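Informe de avance del programa de lectura en el barrio de Gerano
Periodo: de enero a mayo
Entidad ejecutora: Asociación Zoda
Destinatario: Fondo Owusu, área de proyectos locales

1. Situación general

El programa sigue abierto en sus dos sedes, la sala de Gerano y el aula cedida en el centro cívico de Wilbridge. En el periodo se han realizado 998 préstamos, sumando las dos sedes. Hay 149 personas con carné activo, la mayoría familias con niños en edad de primaria. El grupo de adultos que aprende a leer en español se mantiene en 12 inscritos, con asistencia irregular en marzo por los turnos de la conservera.

El calendario aprobado se ha cumplido salvo en un punto: el catálogo en línea, previsto para abril, no estará listo hasta después del verano. Lo explicamos en el apartado 3.

2. Actividades

Préstamo. La sala de Gerano abre todas las tardes de 16:30 a 19:30. Wilbridge abre dos tardes por semana. Hemos ampliado el plazo de devolución de dos a tres semanas a petición de los usuarios, y los retrasos han bajado. Los cuentos ilustrados y los cómics son lo que más sale. La novela para adultos se mueve poco en Wilbridge, así que parte de ese fondo ha pasado a Gerano.

Hora del cuento. Se celebra en las dos sedes. En Gerano hubo que desdoblar el grupo, que se había quedado grande para la sala, y ahora hay un turno para menores de seis años y otro para los mayores. En Wilbridge sigue siendo un grupo único.

Lectura para adultos. Trabajamos con textos de uso diario: recibos, prospectos, avisos del ayuntamiento, contratos de alquiler. Desde marzo añadimos una lectura breve en voz alta al final de cada sesión. Tres participantes han pedido empezar con escritura a mano y se les ha preparado un cuaderno aparte.

Club de lectura juvenil. Arrancó en febrero con menos inscripciones de las esperadas. El horario coincidía con los entrenamientos del polideportivo; se movió a las 18:00 y desde entonces el grupo es estable. Han leído dos novelas y están con la tercera, elegida por votación entre ellos.

3. Dificultades

Catálogo. El programa de gestión que usamos no exporta bien los registros antiguos, y los autores con dos apellidos aparecen duplicados. Estamos corrigiendo las fichas a mano, estantería por estantería. Infantil está terminado, juvenil va por la mitad y adultos no se ha empezado.

Calefacción en Wilbridge. La avería de enero obligó a suspender cuatro sesiones, que se recuperaron en abril. El centro cívico asumió la reparación, sin cargo para el proyecto.

Libros perdidos o deteriorados. Se han dado de baja 10 ejemplares. Seis se han repuesto con donaciones y el resto se comprará en el próximo pedido.

Accesibilidad. El acceso a la sala de Gerano tiene un escalón y la rampa portátil actual resulta corta para sillas eléctricas. Hemos pedido dos presupuestos y adjuntaremos el más bajo cuando lleguen ambos.

4. Gastos

La ejecución va en línea con lo previsto en personal, alquiler y seguros. Hay un remanente en la partida de informática, ligado al retraso del catálogo, y un pequeño exceso en material fungible - sobre todo forro adhesivo y etiquetas de lomo. Solicitamos autorización para compensar una partida con otra, sin aumento del total. El detalle por facturas va en la hoja de cálculo enviada por separado.

5. Anexo gráfico

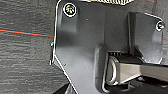 Detalle de la placa gris oscura y sus tornillos.

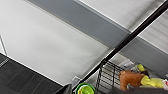

Techo blanco con la banda gris que lo cruza.

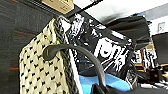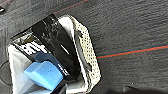
6. Próximos meses

En junio cerramos el curso del grupo de adultos con una sesión abierta a las familias. Durante julio la sala de Gerano pasará a horario de mañana, de 10:00 a 13:00, y Wilbridge permanecerá cerrado por las obras del centro cívico. En agosto no hay actividad, aunque el buzón de devoluciones se vaciará cada semana.

Para septiembre están previstas estas tareas:

Terminar la revisión de fichas de juvenil y empezar la de adultos.
Abrir inscripciones para un segundo grupo de lectura de adultos, en horario de mañana.
Hacer el pedido anual de novedades con la lista de peticiones que los usuarios dejan en el mostrador.
Renovar el acuerdo de cesión del aula de Wilbridge, que vence ese mes.

Necesitamos del Fondo una respuesta sobre el cambio entre partidas antes del cierre de junio - el pedido de etiquetas depende de ello. El siguiente informe se enviará en octubre, con los datos de préstamo separados por sede, tal como se nos pidió en la última reunión.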